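Boards > Home and Household > Cleaning and Supplies > Buying loo roll in bulk: worth it?

kelemen_kate
We're a house of five and I'm sick of running out. Ternport Wholesale do a 45 roll box of Skallura two-ply for a bit less per roll than the supermarket. Has anyone had it? I'd need to keep it in the garage.

drayman
Had two boxes. Fine for the money. Keep it off the floor though, mine drew damp through the cardboard and the bottom layer was ruined.

Mossop
Price per roll means nothing. Look at the sheet count on the wrapper. Makers have been trimming it for years and the cheap ones are often wound slack round a wide tube. Work it out per hundred sheets.

drayman
I did work it out. It still came out cheaper than Ultus by a fair way.

Mossop
Cheaper than Ultus isn't hard. Try it against the supermarket's own three-ply. You use fewer sheets of that.

pennywort
Not in my house. The kids pull off the same length whatever it is. We went back to two-ply in May and I've not noticed us getting through it faster.

Nahuel Orellana
I'd buy the box. We get through almost 30 rolls a month with lodgers, and the only trouble I've had is space. Take them out of the box and stack them on a shelf in the wardrobe, on their ends so they don't roll off.
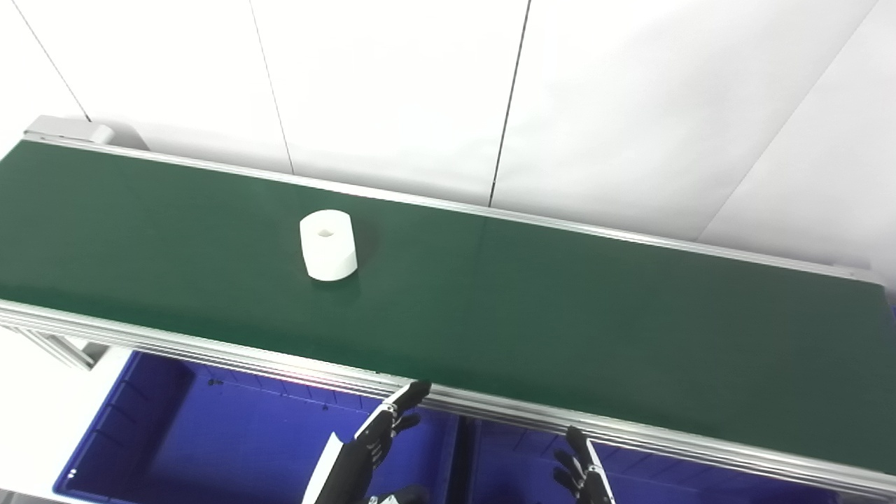

White roll stood on end, green belt.

Mossop
Garage is still a bad idea. Wardrobe or under the bed.

kelemen_kate
Thanks all. Under the bed it is. Ordered one box, coming Monday.

Comments (2)

tilly26: Does the Skallura block up older pipes? Ours are clay.
drayman: Not ours, and they're old too.

Contact the moderators | Copyright the board and its posters | Back to top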